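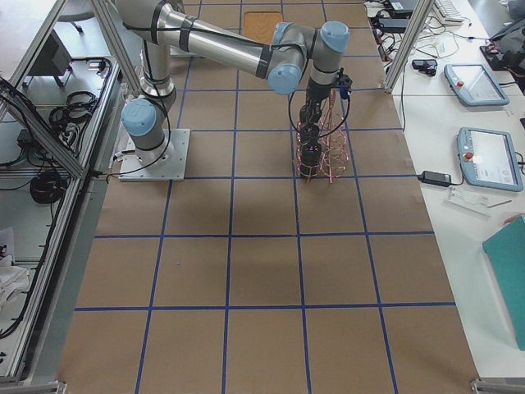

Week 9 - Wine storage and service: handout

Read before the tasting. Bring a pen, the room never has any.

1. Storage

Cool, dark, steady. Steady matters most - a cupboard at an even temperature beats a kitchen rack that swings up and down all day. Cork closures lie flat, screwcaps can stand. Humidity: 60 per cent is fine, don't fuss over it.

Sediment. Older reds throw it, so do some unfiltered young ones. Stand the bottle up the day before, then leave it alone. No shaking, no "just having a look".

2. Opening and pouring

Cut foil below the lip. Wipe. Screw in straight, stop before it goes thruogh the cork. Pour slowly for decanting, light behind the neck,
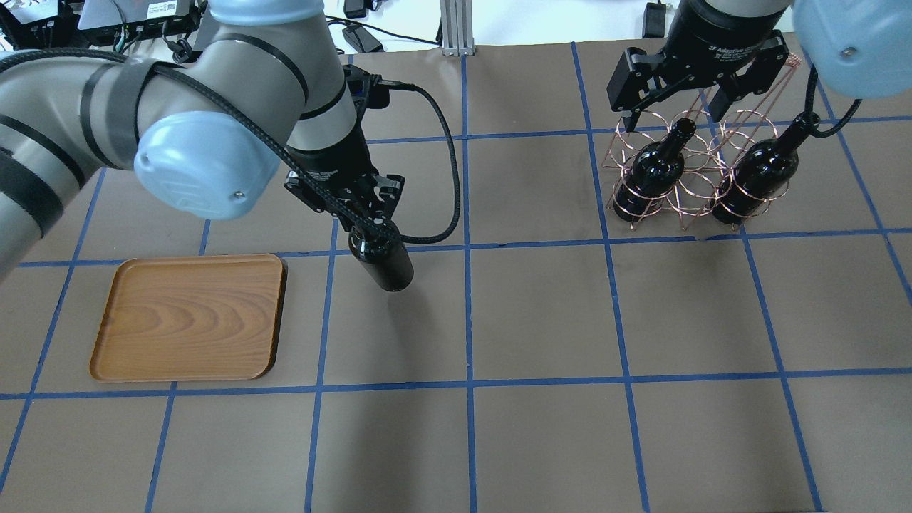 and stop as soon as the cloudy part gets to the shoulder. You lose a little. Fine. Dark glass hides a lot so go by the neck only.

Young reds can be decanted harder, splash is good. Very old ones - hardly any air, drink soon after.

3. Faults (will come up in the July paper)

Corked: wet cardboard, fruit gone flat. Oxidised: brown, bruised apple. Cooked: jammy, sometimes a pushed cork. Don't mix up the first 2, everyone does. See Pelletier notes, p. 53, for the table.
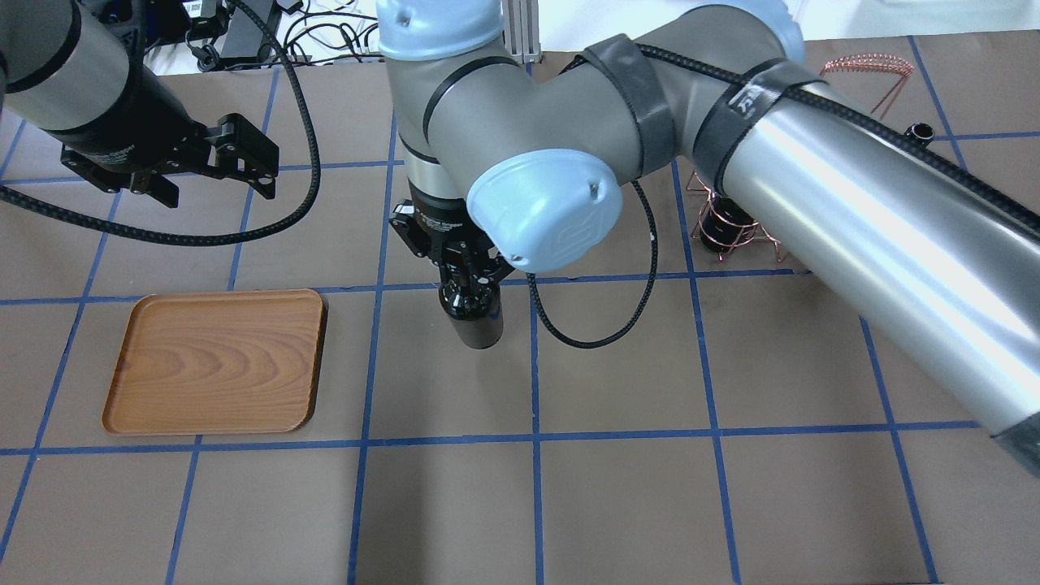

Kadir Yazıcı: is a corked bottle always obvious on the nose, or do we have to taste it?

Not always. Low levels just mute the fruit, so smell, taste, then compare with a second bottle if theres one open. Write down both.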